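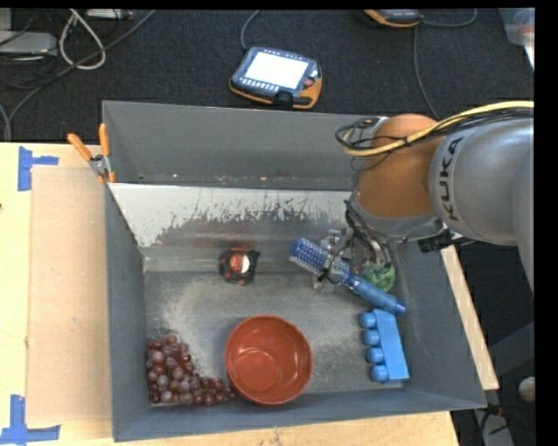

Ticket 383: Arm drops or misses the brush when clearing the gray bin
Opened by: Finn Weidemann
Status: Open (was closed, reopened)
Setup: KUKA arm, homemade gripper, Dreltden grasp planner, shop bench

Problem
The arm is supposed to empty the bin one item at a time. It does fine with the bowl and the tape measure. The brush is the trouble. The fingers come down too far toward the handle end, close, and the brush swings round or slips out. Last full session was 70 tries on the brush and 19 of them ended with it back on the bin floor.

I closed this once already on the strength of a Dreltden update that was meant to fix "long objects." I don't believe it did anything. The miss rate before and after looks the same to me.

Log

Entry 1
Reran the hand-eye calibration from scratch. The new offset differs from the old one by less than 3 mm. Brush still slips. I doubt calibration was ever the problem, but it's the first thing everyone tells you to redo, so it's done.

Entry 2
Matsuda on the forum says the planner gets confused by the see-through handle and only finds the brush head and the darker tip. Could be. The handle is a lighter, clear-looking blue and the head is dark. I wrapped the handle in masking tape for one session. A bit better, but I also moved the lamp that evening, so I can't say which change did it. Tape is off again. I'm not going to tape every item I own.

Entry 3
Checked the bin. The floor is scratched and blotchy, beige in the middle and darker where it's worn, and the sloped panel at the back is scuffed along its lower part. Wirkus thinks the planner reads the worn patches as edges. I asked for one saved grasp that shows this and haven't been sent any. Parking that idea.

Entry 4
Checked that the bin isn't creeping. There's a spring clamp with orange handles on the wall at the back left corner. Pushed hard on the right wall with my palm and nothing gave. Ruled out.

Entry 5, March 15, 2026
Looked at what's next to the brush. With the blue block lying right below the handle and the green thing just above it, the gripper has very little room on either side. One wire also runs across the front of the brush once the gripper is down, and I'd bet it snags. The grapes are over on the left and don't come into it.

Sernach offered to sell me softer finger pads. Maybe later. I'd like to know what's wrong before I buy something to cover it up.

Next
Reroute the gripper wires up and behind the collar.
Rerun with the brush alone in the bin, lamp fixed, no tape.
Then put the block back and run it again.
Roll the planner back to the June build and compare on the same layout.

Please don't close this on a changelog line again. I want to see the runs.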